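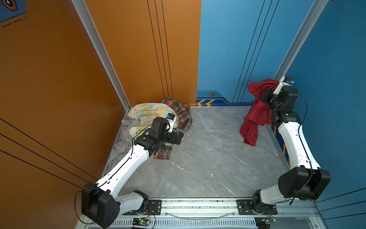
*both arms on the rail, left one in the pile, right one holding the red thing*

**Dual arm laundry cell - rail mount or separate posts?**

**tolentino_shed** - 27 Nov 2023

Cell's up at the shared workshop. Both arms on one aluminium rail along the front, little green circuit boards on the rail too, one under each arm. Rail is 658 mm. Left arm digs in the pile, right one is meant to take shirts off it. Problem - when the left pushes down into the corner the right one wobbles at the tip. Anyone split theirs onto separate mounts? Bit over budget allready so cheap answers please.

**stornar**

Don't split it. You'll lose your calibration every time somebody leans on the bench. Stiffen the rail - bolt it down mid span, not just the ends.

**gumboot_cnc**

Disagree. One rail = one tuning fork. Had mine like that since August, went to 2 separate plates, wobble gone same arvo.

**stornar**

Plates on what though? If the bench is flexing you've moved the problem and bought more bolts.

**gumboot_cnc**

Steel bench. Fair point if it's ply.

**avlow**

Different gripe - that cable on the outside of the right arm. Loop looks generous, will catch on a sleeve sooner or later. Clip it to the link like the left one, leave slack at the joints only.

**tolentino_shed**

Left's running along the top of the link yeah. Will redo the right. Bench is ply, 2 sheets glued. Hmm.

**stornar**

There's your wobble.

**dredier**

Also why the marble floor?? Grey with white veins, my depth cam would chuck a fit. Plain matte for me. Orange and blue walls look good but.

**tolentino_shed**

Floor stays lol, I like it. Segmentation's been ok except on the grey cloth - it misses that one a lot.

**avlow**

Grey cloth on grey floor, mate

**gumboot_cnc**

Drop your accel before you buy anything. I was on 3000 in the config, halved it, big diffrence.

**tolentino_shed**

Ok - accel first, then a bolt in the middle of the rail. Plates if that doesnt do it. Will post numbers when I get back in there.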